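Subject: Re: [homebots] anyone going to the Stanis open day?

On a rainy April morning, another list member wrote:

> Is anyone from the list going to the open day at Stanis? I'm on the
> wrong side of the country this month, so I'd love to hear how it was.
> Mostly I want to know if they showed the two-handed stuff with the
> household furniture, or if it was all slides again like at Vemcombe.
> Also, is it worth dragging a twelve-year-old along next time?

I went! Sorry for the slow reply, I've been meaning to write this up and then work got in the way.

First, no slides. Well, there was a short talk in the lobby at 10, but I got stuck looking for parking and missed most of it. After that they let us through in small groups, and our group got the furniture corner straight off. The job they'd picked was about as plain as it gets: an apple, a table, and a little white cabinet with its drawer open. The apple is supposed to go in the drawer and then the drawer gets shut. My mother could do it while yelling at the dog, but I stood there holding my breath like it was a penalty kick.

They're sharing some pictures from the robot's side of things, so you get its view of the job, looking down at its own arm:
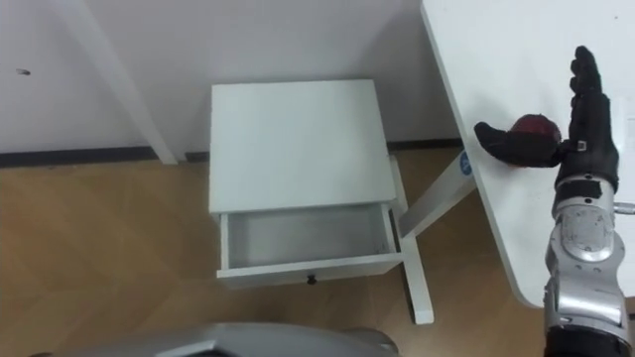
Hand at the apple, drawer open.

What I liked is that it's a proper hand with fingers and a thumb. At Vemcombe it was all two-finger pinchers, if you remember, and the woman next to me at that one kept calling them salad tongs. I asked one of the Stanis people why they'd bother with five fingers for an apple and got a long, cheerful answer I only half followed. The short form is that they want the same hand to do mugs, zippers and light switches later on, so they may as well suffer now.

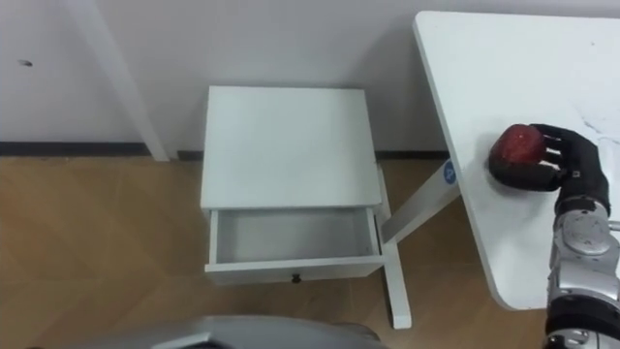 The software side is a project they call Mạch (I asked how to say it and I'm still not going to try in front of people). They told us it had learned this one chore from 269 practice runs, all done with a person steering the arms. I would have guessed ten times that! The guy in front of me wanted to know how often it fails, and they said they'd rather not give a number until they've tried it in other rooms with other furniture — fair enough, though he grumbled about it all the way to the coffee.

My own question was about the drawer. If somebody leaves it half shut, does it notice? They said that's what they're working on this spring, along with swapping the cabinet for different ones. I'd have been happy to watch that all afternoon.
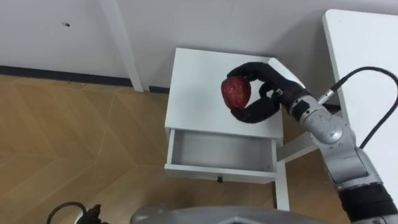

Other bits, in no order. The coffee was good. The Imanside table had a stack of leaflets and a sign-up sheet for their summer workshop, and I took a leaflet for you. They were expecting 600 visitors over the day and it felt like almost all of them were in the hallway with me. Get there early if you go to the next one, and park on the street side, the lot behind the building is tiny.

As for the twelve-year-old, yes, bring them. There were plenty of kids in our group and they asked much better questions than we did. One wanted to know if the robot gets bored. Just pack snacks, there's a fair bit of standing and no chairs that I could find.

If anybody else from the list was there and caught the lobby talk, please post your notes, I'd like to know what I missed.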